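Quarta-feira, já passa das onze da noite

Devia estar a dormir, mas se não escrevo hoje amanhã já misturo tudo, e desta vez quero mesmo guardar a ordem das coisas. Foi um dia comprido com a pinça de mão, a que a Jeanine batizou de Gesa no primeiro dia em que cá chegou (e pegou, agora até nas folhas de manutenção vem escrito Gesa, com letra bonita e tudo).

De manhã a queixa era a mesma de segunda: o dedo direito fechava com um nadinha de atraso em relação ao esquerdo, coisa que só se nota quando se tenta agarrar um puxador com jeito. A Jeanine De Bruijn, que tem uma paciência de santa e umas mãos muito mais pequenas do que as minhas, achou logo que era folga no suporte. Eu teimei que era da guia. Tirámos tudo, pusemos em cima do pano, e lá estavam dois parafusos que se rodavam com a unha! Tinha ela razão, claro, e eu paguei o café com gosto.

Limpei as borrachas cor de laranja com o pano húmido e um pincel velho, estria a estria, que é trabalho de que gosto mais do que confesso. Depois voltámos a montar, apertando um bocadinho de cada lado, à vez, como o senhor Seppälä me ensinou quando eu ainda tinha medo de pegar na chave. Os marcadores quadrados em cima dos dedos levaram só uma passagem de pano seco. O contador do caderno ficou em 1011 aberturas, e a última revisão tinha sido às 893, portanto nem foi assim tanto tempo.

À tarde fui com ela para o roupeiro branco, que é onde gosto de experimentar a pinça depois de lhe mexer, por causa do puxador preto e comprido da porta, que perdoa pouco.

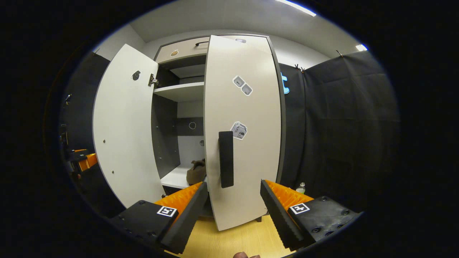

De quanto em quanto tempo convém reapertar os parafusos dos dedos?
A cada semana de uso, e sempre que se desmonte alguma coisa, nem que seja só uma borracha.

Copiei isto assim mesmo para a primeira página do caderno, com a letra o mais direita que consegui, para quem vier a seguir não ter de andar à procura. A Jeanine queria acrescentar o binário certo, mas a ficha da Zusico ficou na outra pasta e eu já não tinha pernas para subir outra vez. Fica para amanhã, com lápis afiado.

Abri e fechei os dedos devagar, muitas vezes, de ouvido encostado, e o atraso já não o apanhei. A Jeanine também não. Mesmo assim deixei uma pinta de verniz em cada cabeça de parafuso do lado direito, para ver se alguma roda sem eu dar por isso.

Falta encomendar três borrachas à Hulex, pedir uma chave nova (a nossa está romba, coitada) e responder ao Seppälä, que me escreveu em junho e merecia melhor amiga do que eu. Agora sim, cama.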